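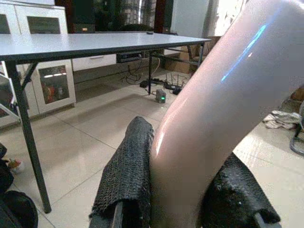
Chunhua Tian asked on the tracker whether the sweeping policy does anything that a scripted stroke with a fixed dustpan couldn't. I don't have a good answer yet, and this card should be read with that in mind.

## Plillanora sweep set

Plillanora is 100 teleoperated episodes of two-arm sweeping, broom in the left gripper and dustpan in the right, plus the loader and the baseline controller we compare against. Head and wrist views are stored per episode with joint states and gripper commands.

Install:

```
pip install -e .
python -m plillanora.check --episodes ./data
```

Run the check before training. It finds dropped wrist images and clock drift between the arms, and we've had both.
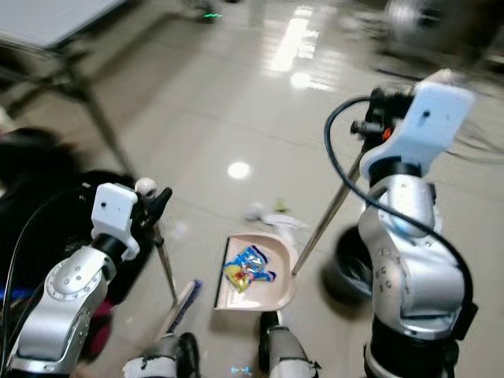
## Labels

Success is a single flag set by the operator at the end of an episode, and I don't trust it much. The prompt says "pick up the trash," which can mean one item or all of them. With a wrapper in the dustpan and crumpled white tissue still out on the tiles, one operator would press yes and another would keep going. We kept both kinds. Filter on `items_remaining` if your metric cares.

That field came later, from a Fluklow detection pass that I haven't audited. Shiny floors bother it. Expect reflections logged as objects, mostly under ceiling lights.

## What the baseline does

The baseline plans a straight stroke toward the dustpan lip, then closes the loop on the head view. No contact model, no force control on the broom. On held-out episodes it reaches 69 percent by the operator flag. The learned policy scores higher, but the margin moves when you change the seed, so I've left its number out of this file until someone reruns it properly.

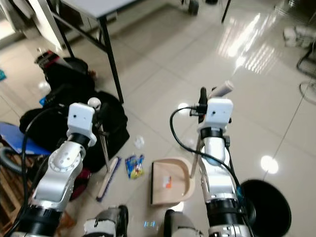 The Subramaniam planner wrapper is included for people who want constrained two-arm motion. It treats the broom as a rigid extension of the gripper. Handles slip and rotate, and the wrapper has no idea when that happens — the planned brush position drifts and the logs look perfectly healthy. If you use it, re-estimate the tool pose between strokes:

```
planner:
 tool_model: rigid
 reestimate_pose: true
 max_strokes: 7
```

`max_strokes` is a guess. Raising it made episodes longer and I couldn't show that it made them better.

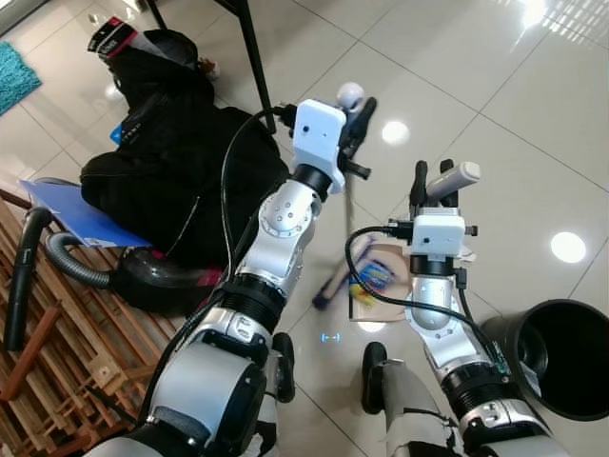
## Known problems

- One location only. Claims about new rooms aren't supported by this set.
- Wrist and head timestamps come from different clocks. `sync.py` interpolates, badly at the start of an episode.
- Prerkia export drops the gripper command channel without a warning. Open since June.
- Failed grasps before the first stroke were trimmed by hand, so grasping looks easier than it was.

Pull requests that add a harder baseline are welcome. Please don't send another leaderboard script until the success flag is fixed.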